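Zulau Teaching Laboratory Building
Annual Room Safety Inspection – Checklist with Comments
Inspection date: September 10, 2024
Inspector: Friederike Hinrichs
Accompanied by: Danang Wibisono, building operations
Room: 818

Ratings: S = satisfactory, A = action needed, N = not applicable

1. Exits and aisles

1.1 Both doors open fully and close without help: S
1.2 Exit signs lit: S
1.3 Aisles clear to full width: A
Comment: Two stools and a flattened shipping carton were stored against the rear door. The carton was removed during the inspection. The stools are to be returned to the seminar room.
1.4 Evacuation plan posted and current: A
Comment: The plan still shows the stairwell as it was before the March renovation. Building operations will supply a new print.

2. Fire protection

2.1 Extinguisher mounted, sealed and in date: S
Comment: Tag number 1461.
2.2 Fire blanket accessible: S
2.3 Clearance below sprinkler heads: A
Comment: Binders on top of the tall cabinet reach too close to the ceiling. This item was also noted last year and should not appear a third time.
2.4 Fire door seals intact: S

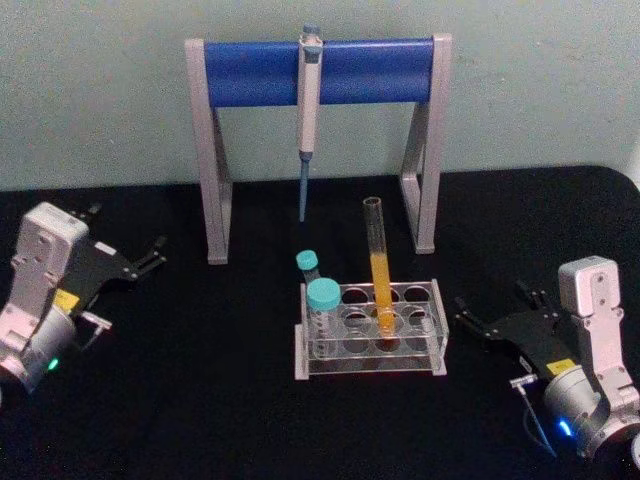
2.5 Door closer on the corridor side: S
Comment: The closer was adjusted in March and now latches properly. The wooden wedge found behind the door was taken away. Staff are reminded that a fire door may not be held open at any time, including during deliveries.

3. Emergency equipment

3.1 Eyewash runs clear within a few seconds: S
3.2 Weekly eyewash log filled in: A
Comment: There are gaps in the log over the summer break. The weekly flush continues when no classes are held – the room supervisor must name a substitute.
3.3 Safety shower pull handle within reach: S
3.4 First aid box complete: A
Comment: Adhesive bandages are nearly used up and the burn gel has expired. Replacements have been ordered from Harms.

4. Electrical

4.1 Outlets and cover plates undamaged: S
4.2 No power strips connected in series: A
Comment: One strip was plugged into another behind the printer. Corrected on the spot.
4.3 Portable appliances tested: S
4.4 Main shutoff labeled: S
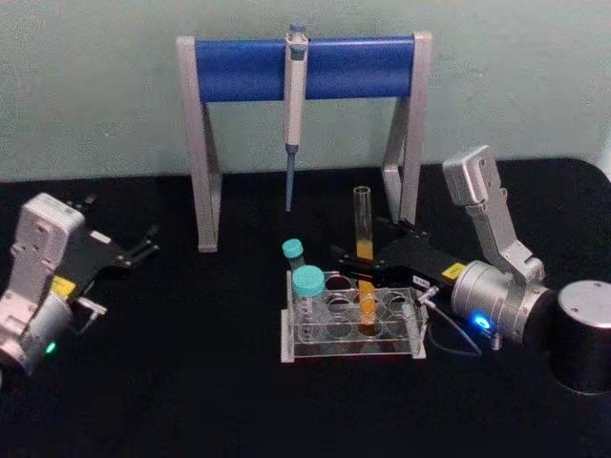
4.5 Cords kept off the floor: S
Comment: The cord cover at the instructor's desk is worn at one end but still lies flat. It will be looked at again at the next inspection.

5. Chemical storage and waste

5.1 Flammables cabinet closed and labeled: S
5.2 Inventory list matches contents: A
Comment: The list in the Skostance binder is an older version than the one on file. Please replace the printed copy.
5.3 Waste containers labeled and closed: S
5.4 Sharps containers below the fill line: S

6. Benches and small equipment

6.1 Food and drink kept out of the room: S
6.2 Pipettes stored on a stand when not in use: S
6.3 Chairs and stools in good repair: S

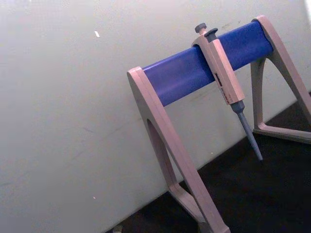

Item 6.2: Side support and crossbar of pipette stand.

7. Follow-up

Items marked A are to be closed within 90 days. Written confirmation goes to Ms. Hinrichs, with the item number in the subject line. Repairs requiring the outside contractor, Wuketti, must be requested through building operations and not directly by teaching staff.

Signed: F. Hinrichs, D. Wibisono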